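양팔 로봇 키트 Groludano 써보신 분 계신가요
2023년 10월 13일 | 작성자 noura_k

Wetedti에서 파는 Groludano 양팔 키트 견적을 받았습니다. 손목 모듈 포함 구성이고, 용도는 식기 정리 작업 시험입니다. 다섯 손가락 핸드 값을 낼 만한지 궁금합니다.

hamdan164
4개월째 쓰고 있습니다. 팔은 만족합니다. 핸드는 손가락 튜닝에 시간이 많이 듭니다. 접시만 다룰 거면 그리퍼로 충분합니다.

steinbach_a
저는 생각이 다릅니다. 접시는 그리퍼로 되는데 컵이나 뚜껑으로 넘어가면 핸드가 편합니다. 처음부터 핸드로 가는 게 낫습니다.

nizar_b
저희 작업대입니다. 청록색 접시로 시험 중입니다. 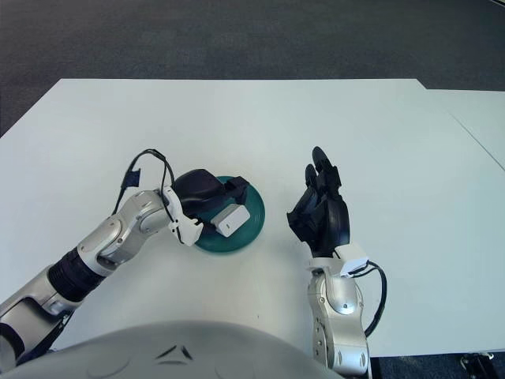
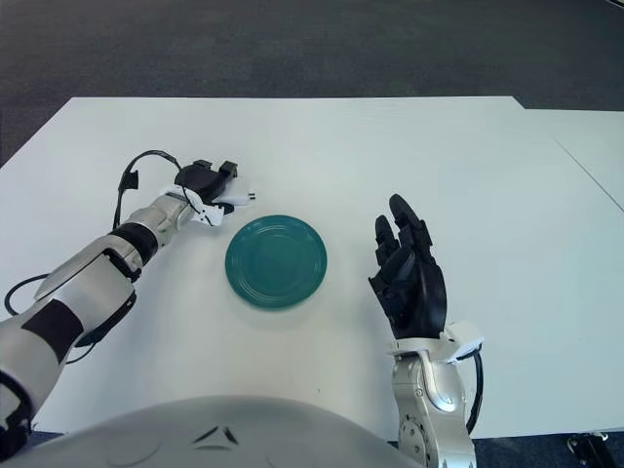
noura_k
케이블은 따로 사야 하나요?

nizar_b
기본 구성에 들어 있습니다. 긴 케이블만 별도 주문이고 저는 12월에 추가로 받기로 했습니다.

hamdan164
배선은 미리 생각해 두세요. 저는 팔을 크게 돌리다가 케이블이 걸려서 두 번 멈췄습니다.

steinbach_a
그건 고정 위치 문제 같습니다. 설명서대로 묶고 나서는 걸린 적이 없습니다.

hamdan164
설명서대로 했는데도 걸렸습니다. 초기 물량이라 클립이 다른 건지 문의해 보겠습니다.

noura_k
답변 감사합니다. 한쪽만 핸드로 넣은 견적을 다시 요청했습니다.

최근 글
- Kistia 비전 모듈 펌웨어 업데이트 후기
- 핸드 교체 주기 2000시간이면 짧은 편인가요
- Groludano 중고 판매합니다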